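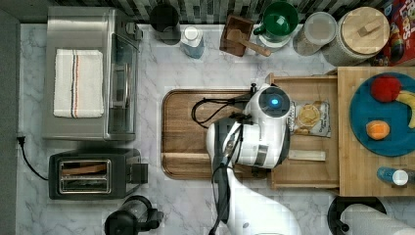 DATA CARD / RECORDING RULES

Trillodero Kitchen Set, rules for recording and labeling
Last edited December 17, 2019
Maintained by Noman Jafri and Ji-hoon Son, Skemden site

Read this file before you record new episodes or correct labels in old ones. The rules were first written in May for the Ukholm site and later we adapted them for Skemden. Where the two sites had different habits, the text below is the one which counts.

Scope

The set contains teleoperated work of one arm on a kitchen counter: opening and closing drawers, moving food and dishes, using small appliances. Each episode has one view from over the counter and one view from the wrist. Force readings are stored only for the episodes from Skemden. Audio is not recorded at any site.

1. Before recording

1.1 The operator and a second person must both be present. The second person keeps a hand near the stop button and does not do other work in this time.

1.2 Look for cords which cross the reach of the arm. A toaster or a similar appliance may stay on the counter with its cord, but the cord must lie outside the planned path. Heating is not allowed in any episode of this set.

1.3 Food may be real or in closed packages. Fruit is changed when it becomes soft. Spray bottles may stand or lie between other objects, but they must be rinsed and filled only with water.

1.4 Objects do not need to be in tidy order. We ask for normal disorder, as in a home. Please do not move an object between two episodes only to make the view nicer.

1.5 If a drawer is open at the start, write "open_start" in the episode note. This was missing in 42 older episodes and Dong-geon Ji had to add it by hand.

2. Approach to handles

2.1 The last part of the approach is done in slow mode. Slow mode begins before the fingers are at the height of the handle.

2.2 Do not touch the wooden front with the tip of the gripper. If it happens, keep the episode, set "contact_front" to yes, and check the surface after the run. Old scratches are listed in the site log, so compare with the log before you report a new one.

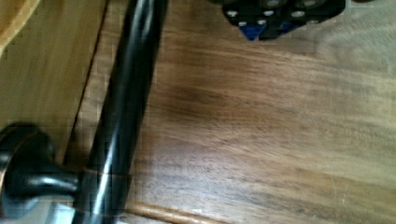

Wrist view, section 2: gripper over the wood grain, black bar handle at left.

2.3 Fast wrist motion makes the picture soft. A little blur is accepted. If the edges of the handle can not be followed for more than 12 frames one after another, mark the segment "blur" and do not put a grasp label inside it.

2.4 The label "grasp" begins when both fingers have contact. When the gripper only stands close to the handle, the label is "near". If you are not sure, use "near" and leave a comment for the reviewer.

3. Shiny and dark metal

3.1 Dark polished metal gives strong white reflections. The automatic outline tool often cuts the part in two along the reflection. Correct the outline so that the highlight belongs to the object.

3.2 From the wrist, a long metal part can look like a handle or like a faucet. Use the class "metal_bar_or_pipe" until you have compared with the overhead view of the same episode. Seung-woo Bang found 13 episodes where two labelers had chosen different classes for the same part.

3.3 Where the gripper covers the end of a part, stop the outline at the gripper. Do not guess the hidden end.

3.4 Compression blocks on the border between dark metal and white stone are a known fault of the older encoder. They are not a reason to reject an episode.
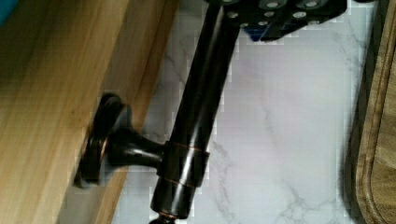
4. Review and rejection

4.1 Every episode is seen by a reviewer who was not the operator. For Skemden this is Tavion Sorensen or Seung-woo Bang.

4.2 An episode is rejected when a person's face is visible, when the stop button was pressed without a note, or when the two views differ by more than 3 frames in time.

4.3 Failed tasks are not rejected. Set "success" to no and write in one sentence what went wrong.

Open points

The Wang converter still drops the comment field on export. Until it is repaired, send comments together with the label file as plain text. Rule 2.4 for handles with only one finger behind the bar is under discussion between the sites, please write to Ji-hoon Son if you have such episodes.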